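Finding and Nesting Bowls with a Wrist Camera: Software Report
Gumton project, final report, submitted 20 February 2020

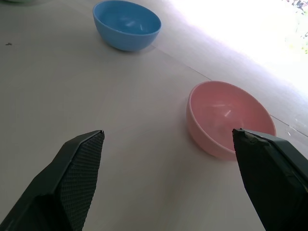
The goal of our project was to write the software that lets a two-finger arm find two plastic bowls on a table, pick up one of them and set it inside the other. We did not build any hardware. The arm, the fingers and the wrist camera were already in the lab when we started in September, and our job was everything between the camera picture and the joint commands.

We named our program Mutix. It has a perception part, a planner and a controller, and each runs as its own process. They talk through a small message layer called Greliten, written by an earlier student team. We kept Greliten mostly as it was and only changed how it handles old messages. Before that change the planner sometimes worked from a bowl position that was already out of date.

Perception

We decided early to use color for the first step. The pink bowl and the blue bowl are both far from the gray of the table in hue, so a threshold in HSV space gives two clean blobs most of the time. For each blob we fit an ellipse to the rim. The center of the ellipse and the known height of the rim give a position on the table once the camera pose is known from the arm's joint angles.

The light was the main problem. Glare on the table washes out color, and when a bowl is close to the bright area its outer wall can lose enough saturation to drop out of the mask. Our first version then fit an ellipse to what was left, and the center moved away from the light. We tried fixed exposure, which helped on the bright side and made the darker side noisy. What we ended up with was a fit that uses only edge points with strong contrast and ignores any part of the outline that touches overexposed pixels. If too little of the rim remains, the program reports no detection and asks for a second view.

The fingers are always in the picture, and they can cover part of a bowl. Since the fingers and the camera move together, the closed and open finger shapes can be masked out ahead of time. We stored one mask for each of 2 finger openings. For openings in between we use the larger mask, which throws away a little useful image but is simple.

We labeled 3576 images for tuning and testing the detector. Of these, 540 were held back and not used until the thresholds were frozen. Labeling took much longer than we planned. We would have saved time by writing the labeling tool first and collecting images after that, because many early images were saved without joint angles and had to be thrown out.

Planning

The planner takes the two bowl positions and picks a point on the rim of the bowl to be moved. One finger goes inside the bowl and one goes outside. We sample grasp points around the rim and score each one by how far the wrist has to turn, how close the outside finger comes to the other bowl, and whether the arm can still reach the drop position without letting go.

The third term was added late. The earlier planner chose grasps that were easy to reach but left the wrist near its joint limit, and the arm then stopped halfway through the move. Checking the drop pose before the grasp is accepted fixed this in simulation and on the real arm.

Paths are straight lines in hand space with a raised middle point. We looked at a sampling-based planner too, but the table has so little on it that the extra code did not seem worth it.

Control

During the approach the controller corrects the hand position using new detections. It stops doing so for the last part of the move, when the rim gets too close to the camera for a good fit. From there it goes straight to the target and closes the fingers until the motor current rises above a limit. A current limit that is too high bends the rim of the bowl, so we set it by hand.

Testing

We ran 90 trials with the bowls placed by hand. Before each one the arm went to the same start pose with the fingers open and took its first picture. We logged all messages, so any trial can be played back through the planner without the arm. The playback tool, Adeleke, was meant as a quick debugging script and became the thing we used most.

Most failures came from the height of the grasp. The inside finger went too deep and touched the bowl wall before the outside finger was in place, which pushed the bowl away. Wrong detections were less common, and nearly all of them happened with a bowl on the bright side of the table.

Remaining work

The color thresholds are tied to these two bowls. A new color means editing the settings file by hand. The rim height is also fixed in the code and should be moved to the same file. The controller does not check whether it is holding anything after the fingers close, and a simple check on finger opening would catch an empty grasp before the arm moves to the drop position. We have left notes on all three in the project folder, along with the labeled images and the trial logs.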